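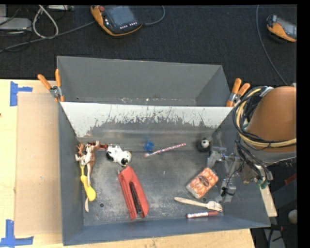

The Second Bin

Bin picking is a solved problem in the sense that a company with a budget can buy it. In a shared workshop in Gurham, where the budget is a coffee tin and whatever members bring from home, it has taken Youssra Bensaid and Reda Abdel Hamid most of a winter and a spring to reach a machine they are willing to leave switched on during open evenings.

The task is plain. An arm reaches into the front half of a divided bin, takes hold of one object, lifts it over the divider and releases it in the back half. When the front is empty, the job is done. The builders call the rig Bison, after the noise made by its first compressor, which has since been replaced.

Bensaid, a machinist by training, handles the hardware. She did not want a purpose-made fixture. The bin is gray and open-topped, and the divider is held at its two ends by spring clamps with orange grips, the sort sold for gluing up picture frames. A clamp can be moved in seconds. A welded bracket would have fixed the slope of the divider before anyone knew what the slope should be.

The slope was the subject of a long disagreement. A steep divider gives more floor in both compartments but stops the fingers from reaching anything that rests against its base. A shallow one lets objects slide back toward the arm. The panel's pale upper part is now scratched through to gray metal in places, and Bensaid has no plans to refinish it. Abdel Hamid would like it painted a flat color for the sake of the vision software. The matter is open.

Abdel Hamid writes the code. His first version looked for known shapes and failed whenever two objects touched. The current version, which he named Samir, ignores what an object is and scores places where two fingers could close. It runs on a desktop computer under the bench and was trained on 4,000 grasp attempts, each logged as a success or a failure. A grasp counts as a success only if the object is released on the far side of the divider.

The test objects come out of drawers. A red stapler is among the harder ones: it is heavy for its width, and a grasp near one end lets it swing. A wooden fork lies nearly flush with the floor, which leaves the fingers little to close on. Soft packaging deforms. Toy animals have legs, and legs catch on other things. A marker is easy in open space and difficult along a wall.

"The wall is the whole problem," Abdel Hamid says. "In the middle of the floor I could have stopped in February."

Amrit Hiebert, who repairs industrial equipment in Korkau and drives over twice a month, persuaded the pair to treat cabling as part of the design. On the first build, a loose wire snagged during a wrist rotation and pulled a connector out of its housing. The upper arm now wears a smooth brownish-orange cover, with the cable bundle looped outside it and bound near the top. Hiebert's rule is to move every joint through its full range by hand control before any program is run, and to watch the slack while doing it.

The fingers are the newest part. Bensaid has made 8 sets and discarded most of them. Thick fingers survived collisions but could not get between objects. Thin ones bent. In the longest unattended test so far, the arm made 172 attempts before it stopped on a force limit, with one finger pressed against a side wall.

Work on wall grasps resumes in July, when Abdel Hamid has time off. He intends to have the arm drag an object away from the wall with a single finger and then pick it up normally. Bensaid expects this to wear out the floor of the bin, and has priced a replacement.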